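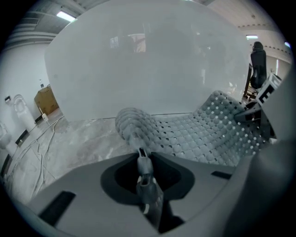

4. Eligibility and the Division of the Player Pool

4.1 The pool before the 2022 agreement

Before the agreement of 6 August 2022, prize money in the Trivell League passed through the clubs. The league office paid each club its share of the Plander Cup receipts, and the club decided how much of that share reached the players. Standard contracts said only that players would receive "a fair part" of any prize. No club was required to publish its method, and the files supplied to us by the league show that methods varied widely even between clubs of similar size and income.

The most common practice was a flat payment to every player under contract on the day of the final. It was easy to run and easy to explain, but it rewarded presence on one date. A player who had appeared in every match through the spring and was then released in May received nothing. A player signed in the following week, who might not take the field at all, received a full share. Several grievances in the files concern this situation, and in most of them the player did not dispute that the club had followed its own rule. The complaint was directed at the rule.

A second practice, used mainly by clubs with a long-serving head coach, left the division to the coach's judgment. Payments under this practice are poorly recorded. We have excluded them from the comparison in Section 5, although we draw on the written grievances where they help to explain what players expected.

4.2 The points method

The agreement replaced club discretion with a common pool for the men's and women's competitions. Receipts from both are added together, the league's administrative charge is taken off, and the remainder is divided by points. A player earns points for each match in which he or she is named to the squad, with a larger number for starting and a smaller number for entering as a substitute. Points from the men's and women's competitions carry the same value. The text of the agreement calls this the Plamoven schedule, after the town in which the final round of talks was held, and we use the same name below.

The schedule has a simple consequence that was not widely discussed when it was adopted. Because the value of a point is fixed only after the last match of the season, no player can know during the season what a given appearance is worth. If one of the two competitions has a longer calendar, its players earn more points in total and draw a larger part of the common pool, whatever the source of the receipts. In the first season the women's calendar was longer. Some male players therefore received less than they would have under the old flat payment, while the overall pool was larger than in any earlier year.

It is tempting to read this as a transfer from one group to the other. The records do not support so direct a reading. Male players who started regularly did better under the schedule than under the flat payment in most clubs. The losses fell chiefly on players at the edge of the squad, who had once received a full share and now received one in proportion to their appearances. The same pattern is found among the women. What changed most under the agreement was the distance between regular starters and reserves, and this change would have taken place even if the two pools had remained separate.

4.3 Who counts as a player in the pool

The season file contains 351 players who were registered for at least one match. Not all of them entered the pool. Under the Hughes clause, which was added late in the talks and takes its name from the club that proposed it, a player must be named to the squad for at least six matches before any points are counted. Once that mark is reached, points are credited from the first match onward.

Supporters of the clause argued that it would protect the pool from very small claims, each of which would need to be checked and paid. They also argued that short-term signings were already paid a match fee and did not depend on the pool. Opponents, among them the players' delegate for the women's competition, replied that match fees were not paid by every club, and that the players most likely to fall short were those returning from injury or pregnancy.

The clause as adopted contains an exception for both cases. A player who is certified as unable to play may count matches missed toward the threshold, but earns no points for them. In practice, the exception depends on paperwork from the club's medical staff. Clubs with a full-time physician filed certificates as a matter of routine. Clubs without one often did not file them at all, and the league office had no duty to ask. Farzana Weerasinghe, who reviewed the claims for the league in the first season, noted in her written report that the wording of the exception had caused little trouble and that its use was "a question of who happened to have the form." She recommended that the duty to file be moved from the club to the league, with the player free to begin the process. The recommendation has not yet been acted on.

4.4 Loans, transfers and dual registration

Players who move between clubs during the season raise a separate issue. Because the pool is common to the whole league, a transfer within the league should have no effect on a player's points. The agreement says as much. However, the match records are kept by club, and in the first season a transferred player appeared in the file as two players. Where neither entry reached the threshold, the player was left out. These errors were corrected on appeal, but only for those who appealed.

Loans from outside the league were treated differently. The parent club remained the employer, and the agreement speaks of players "employed by a member club." The league office took the view that a player on loan was not so employed and earned no points. Two readings of the text are possible here, and both have been defended before the appeals panel. We take no position on the legal question. For the purpose of our comparison we have treated loan players as outside the pool, which follows the practice of the league office at the time of payment.

4.5 Charges against the pool

The amount divided among players is affected by what is taken off first. The agreement allows the league to recover its direct costs of staging the Plander Cup, and an annex lists the kinds of cost that may be recovered: match officials, security, temporary seating, medical cover, and floor protection in changing areas and walkways. Costs of the last kind are small, but they were the subject of a long exchange of letters, in which the players' delegates argued that reusable goods should be charged over several seasons. A flexible gray mat with a dense grid of small raised squares, as in Figure 1, belongs to the general class of goods at issue.

The larger question concerns staff time. The annex is silent on whether the salaries of permanent league staff are a direct cost. In the first season a part of those salaries was charged to the pool in proportion to the days assigned to the Cup. The delegates objected to the method and later to the principle. The matter was settled by a side letter that caps the charge but does not define it.

4.6 The size of individual payments

After all deductions, the median payment to a player in the pool was $945. The highest payments, made to players who had started throughout the season, came to nearly $2000. These sums are modest beside the prize money in larger competitions. For many players in the Trivell League they are nevertheless a meaningful addition to income, and they arrive in the months when no match fees are paid.

The timing of payment deserves more attention than it has received. The agreement sets no date. Clubs had formerly paid shortly after the final, using their own funds and recovering the money from the league later. Under the common pool, payment must wait until receipts from both competitions have been confirmed and all claims reviewed. Players in the competition that finishes first therefore wait longer. Several of the players we interviewed mentioned the delay before they mentioned the amount, and two of the appeals in the file were withdrawn once payment had been made.

4.7 Limits of the record

The figures in this section are drawn from the league's season file and from the claims review. We had no access to the internal accounts of the clubs and cannot say whether any club adjusted salaries or match fees in response to the new schedule. If a club reduced a starter's salary in expectation of a larger payment from the pool, our comparison would overstate the gain to that player. Contract renewals signed after the first season may allow this to be tested, and the league has agreed in principle to release them in a form that does not identify individuals.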